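Relatório de projeto - Célula bimanual Hondomport
Grupo: Kobe Dijkstra, Weronika Czarnecka
Entrega: 19 de janeiro de 2023

4. A falha

O plano previa 146 ciclos de passagem de material entre as duas garras. No ciclo 22, o braço direito parou com erro de sobrecorrente no punho e o esquerdo, que não foi informado, continuou a puxar. O botão de emergência funcionou muito bem, assim que a Weronika o encontrou.

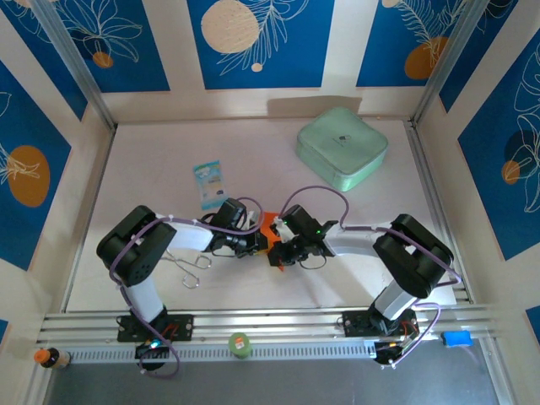

Fig. 3 - Os dois braços no trilho, com as garras sobre a mesma peça laranja.

O registro mostra 3.209 mensagens de aviso antes da parada. Todas foram gravadas corretamente num arquivo que o grupo não abria desde novembro. O orientador pediu que esta frase constasse do relatório.

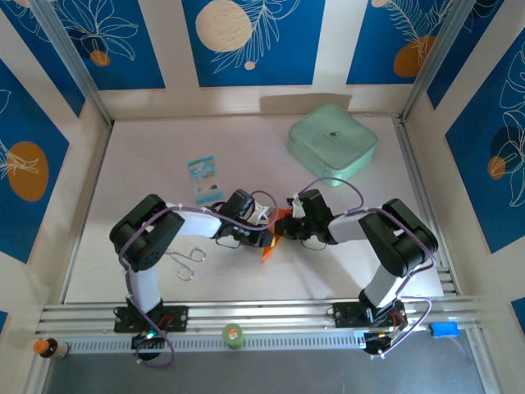
A causa principal foi a falta de um intertravamento: cada controlador vigiava só o próprio braço. Acrescentamos um sinal comum de parada, e agora qualquer erro derruba os dois lados em 2 ms. A segunda suspeita recaiu sobre os cabos. O roxo do braço direito faz um arco por cima da garra antes de descer até além da base, e um laço desses pode enganchar numa rotação do punho. O Kobe propôs encurtá-lo; a Weronika lembrou quem o tinha deixado comprido. Ficou decidido refazer o percurso com folga medida no alcance máximo.

5. Pendências

Repetir os ciclos desde o início, com limite de força reduzido. Mudar o botão de emergência para um lugar que os dois autores saibam indicar.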